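Home | Stations | Checklists | Contact

Patrol Vehicle Inspection, Start of Shift 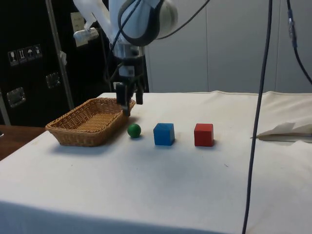
Flallier Station, June

1. Emergency lights and siren: pass.
2. Body armor, 2 spare sets: pass. One strap worn – replace.
3. Tire tread: pass.
4. Trauma kit sealed: fail. Tourniquet missing.

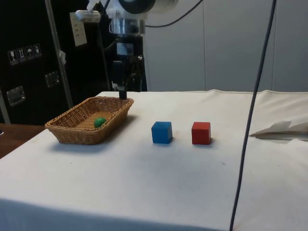 5. Road flares, 15 required: pass.
6. Radio check with Clatel dispatch: pass on second attempt.

Vehicles failing item 4 shall not leave the station.
Inspected by: Sylvain Brunet

Comments (2)

L. Gautier: Strap ordered Tuesday.

Idesine desk: Is the radio fault logged – or still open?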